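### 3.2 Clothing, laundering and reuse in small workshops

The second part of the survey looked at what happens to work clothes once they leave the shop floor. Of the 2,000 forms sent to workshops in the Skulano and Zastgate districts, 597 came back with the laundry section filled in. Alhassan carried out the follow-up interviews in October, using the same questions in both districts.

Most workers washed their own clothes at home. Only 13 workshops paid for a laundry service, and all of these were in Zastgate, where the Pultari depot collects from the door. Home washing was usually done with the rest of the household's clothes - a point that earlier guidance has tended to overlook. 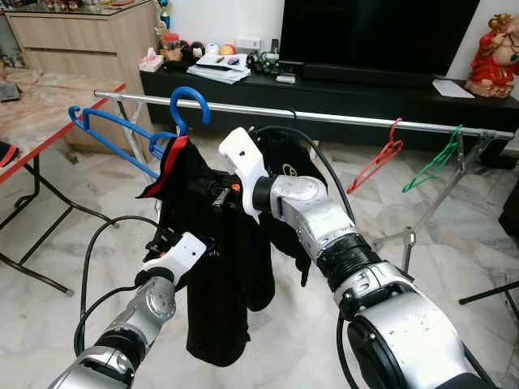
Drying was less regular than washing. Workers in flats dried their clothes indoors for most of the year, and several said that heavier items were put back on before they had dried through. Those with a yard or balcony reported fewer problems with smell, but more fading.

We also asked how long each item was kept. Shirts were replaced more often than trousers, and gloves more often than either. Where the employer supplied the shirt, it was likely to be worn outside work as well.
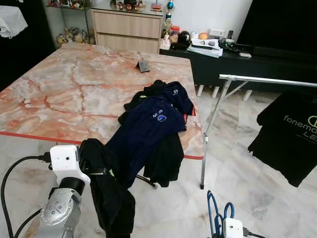
Sorting by colour was the most common habit reported, and it was done in much the same way in both districts. Dark items were put together whatever their fabric or use. A navy shirt with a chest logo and white lettering, like the one in the second photograph, would go in with plain black clothes, and few workers washed printed items apart. Palamarchuk workshops were the exception, as their staff were told to turn printed shirts inside out.

Gloves were treated differently. Many workers did not count them as clothing at all, and left them out of the wash until they were thrown away. 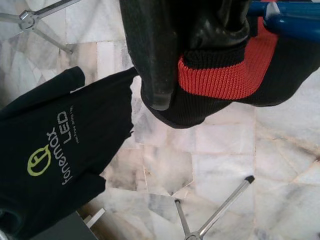
**Figure 3.** Black fabric work glove with printed logo and lettering on the back.

Answers on glove washing should be read with care, as the question was placed last on the form and was often left blank.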